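Household Textiles, Unit 4: Folding and Storing Towels
3 min read

Flitard short courses, Rukville. Notes for the June group.
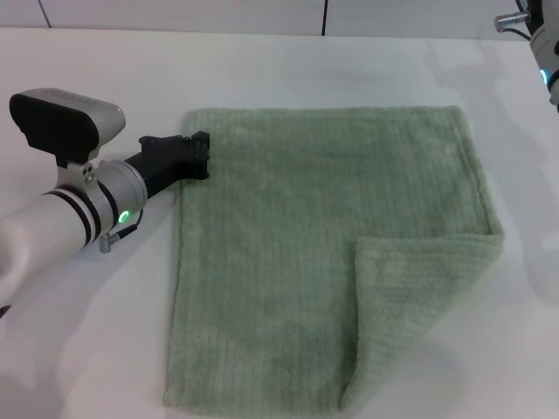

Why fold a bath towel lengthways first?
The long fold sets the finished width, so every towel in the stack comes out the same size whoever folded it.

Laying out
Use a clear table at hip height. Put the towel down with the short edges at top and bottom. Smooth from the middle outwards with flat hands. Turn back any corner that has flipped over before you start, or it will leave a lump in the finished fold. Terry grips itself, so lift the fabric and set it down again instead of dragging it.

The fold in thirds
Bring one long edge in by a third, then the other over it. Fold the strip in half, short edge to short edge, and once more. The rounded fold faces the front of the shelf.

Ribbed terry
Ribs make a handy guide. Keep the long folds parallel to them. A fold that crosses the ribs at a slant will open up on the shelf.

Storing
Towels must be fully dry. Shelves in the practice room are 30 cm deep, which suits the fold above. Put clean towels at the bottom of the pile and take from the top only if the pile is used up within the week. Otherwise take from the bottom.

For next time
Read the Echevarría handout on hems and selvedges, and bring one hand towel.

Flitard, Rukville | Contact the course office | © Flitard | Back to top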